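# Dark smudges on a brown tabletop – sand it back or leave it?

**kbednarik** – 7:40 in the evening

Hello everyone, I am new on this board, so please excuse my English and my long message.
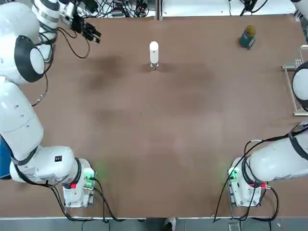 I want to ask about oil finishes and how to repair them without beginning from zero. Two years ago I bought a large table for the back room from a small shop in Skindton, and the seller told me only that it was "oiled", no brand, no receipt. Since then I wiped it with a damp cloth and nothing else. The surface is matte and brown, and in the upper middle area there are some faint darker smudges, where the color looks a little mottled. With the hand I feel nothing, they are not raised and not rough.

My questions:

- Can I treat only this area, or must I do the full top?
- If I sand, which grit is safe for the beginning?
- Is it possible that the smudges go away alone?

I have at home one can of Gillska oil (clear, opened in January) and sandpaper in 60 and 180. I do not have a machine, I would sand by hand.

Thank you for every advice.
Kamil Bednárik

---

**old_shavings**

Welcome Kamil. Put the 60 back in the drawer, please. You will leave scratches you'll be looking at for years, and if it happens to be veneer you could go straight through.

Spot repair on an oiled top is possible, that's half the point of oil. Wipe with white spirit first, let it dry, look again. A lot of "stains" are just grease sitting in the finish.

---

**skurus_fan**

Disagree with spot repair on anything that big. I tried it on a sideboard and the patch was lighter than the rest for 11 months. It blended in the end, but my wife mentioned it every time we had people over. Do the full top once and be finished with it. 180 by hand, then 240, then oil.

Also I would not use Gillska for a table. It stays soft. Skurus hard oil costs more but you can put a cup on it the next week.

---

**old_shavings**

> It stays soft.

It stays soft if you leave it on thick. Wipe off everything that doesn't soak in after 15 minutes or so. I've done 3 kitchen tables with Gillska and they're all fine.

---

**jozefina_s**

Good evening. I restore furniture as a second job, and I would like to ask two things before anybody sands.

First, Kamil, how do you know it is oil? A seller's word is not much. Put one drop of water in a corner and wait ten minutes. If it stays as a bead, the finish could be lacquer, or wax over something. If it makes a dark spot that dries slowly, then oil is more probable. With lacquer, all the advice up to now is wrong for you, because new oil will only sit on top and become sticky.

Second, did you ever leave something metal and wet on it? On oak, iron and water make gray or black marks. Oil will not hide them – it usually makes them darker.

Jozefína Sokol

---

**kbednarik**

Thank you all, so fast!

Jozefína, I made the test with water. After ten minutes there was a dark spot, and it needed maybe one hour to disappear. So I understand it is oil.

About metal, I do not remember anything. I don't know if it is oak. The underside has no mark and the color is the same as on top. I paid 37 for it in a clearance, so perhaps it is not a noble wood :)

---

**skurus_fan**

For 37 I'd stop worrying and sand the whole thing. Worst case you learn something.

---

**jozefina_s**

I don't agree with "worst case you learn something". The same color on the underside can mean stain or tinted oil. If he sands through the tint, clear oil will not bring back the brown, and he will have a pale island in the middle. I have seen this many times with cheaper tables.

My order would be:

1. White spirit on a clean cotton cloth, light pressure, and look at the cloth. If brown comes off, stop.
2. If the cloth is clean, a gray nonwoven pad with a little oil, along the grain, over the full top.
3. Only after that, think about sandpaper.

And lay the oily cloths flat outside to dry, or keep them in water. They can catch fire by themselves.

---

**old_shavings**

Seconding the cloths. And I take back part of what I said: I hadn't thought of tinted oil. Nakamura used to sell a brown one that looks very much like what you describe, and it comes up pale if you so much as look at it with 180.

---

**kbednarik**

I made step one now. On the cloth there is a little gray and a very light brown. Is "very light" already a reason to stop? The smudges look weaker, but it can be my hope.

---

**jozefina_s**

I would stop for today. Wait until tomorrow, look at it in daylight from the window side, and then tell us. If it bothers you less, leave it.

---

**skurus_fan**

Still say sand it. But try on the underside first, I'll give her that one.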